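Wrist view works, policy still misses the tray. What should our team check?
Robotics and Automation > Student projects
Tags: simulation, gripper, cameras, imitation learning

Posted by Wanting Fu

I'm in a student team doing a course project in simulation. We have a Franka arm over a kitchen counter with a divided tray on it, plus some loose things: a cup, a kettle, a small red cylinder, two things that look like potatoes. The task is to pick up a small item and put it in the correct compartment of the tray. We call the project Plolen, in case anyone from the Vestside workshop recognizes it.

We train on two views, one from the wrist and one from a fixed camera at the side. We recorded 159 demonstrations with a 3D mouse and trained for 300 epochs. The grasp is decent. In our last test the arm picked up the item in 70 percent of the trials, but most of the time it then let go over a divider or outside the tray.

Things we have tried already:

Lowering the learning rate. No change.
Longer training. The loss goes down but the trials look the same.
Dropping the side camera and using the wrist camera only. This was worse.
Making the item heavier so it doesn't bounce. This helped a little.

Jinlong Bai on our team thinks the counter texture is the problem, as the veins in the stone are very strong and take up a lot of what the wrist camera gets. I think it's the demonstrations. We have a demo for the class in November and don't have time to redo everything, so I would like to know which one to look at first. Wrist view first, side view second:
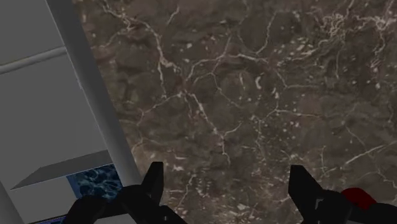
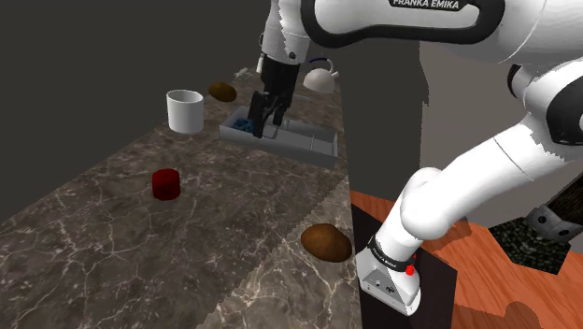 Zixuan Deng

Jinlong Bai may have a point about the texture, but test it before you re-record anything. Swap the stone for a plain gray material and run the same start positions with the policy you already have. Then do it again with a different stone. If the release points move a lot between materials, the policy is using the veins as landmarks. We had this in our own project last year with a wood grain table. The arm learned to go to a knot in the wood, and when we rotated the texture it followed the knot.

If that is what you find, you don't need new demonstrations. Replay the recorded joint positions and render them again with random counter materials. Replay the object states too, don't rely on physics to give you the same result twice. Our re-render ran overnight on one lab machine.

Also check that the two cameras are in sync. Log the simulation step with every image and compare them. Ours were 2 steps apart because one camera was read before the physics update and the other after it. The grasp was fine since the arm moves slowly there, but the release came late every time.

One more thing, does the tray ever move in your demonstrations? If it is always in the same spot, the policy has no reason to look at it.

Xuelian Liang

Use a bigger network. We switched and it was better.

Rosine Barbier

I would look at the demonstrations first. Go through the last part of each one and write down where the gripper is when it opens. When several people record, some open high over the compartment and some go down almost to the bottom, and the policy ends up averaging between them. On our team we agreed on one release height and threw out the demonstrations that didn't match. It left us with a smaller set and the placing got better.

You also don't say how the policy is told which compartment is correct. If it depends on the item, count how many demonstrations you have per compartment. If one of them has very few, that alone could explain the drops on the divider.

Don't change the texture and the demonstrations in the same run, or you won't know which one did it.

Wanting Fu

Thanks. The tray never moves, so that is one thing to fix. I ran the plain gray test this afternoon and the release points did shift, though less than I expected. The cameras are in sync. The release heights are all over the place, mine are the high ones. We'll filter the demonstrations tonight and retrain on those with the old texture, then do the re-render as a separate run.

To Rosine Barbier: the compartment is given as a number in the input, and the far right one has the fewest demonstrations. I'll record more for that one.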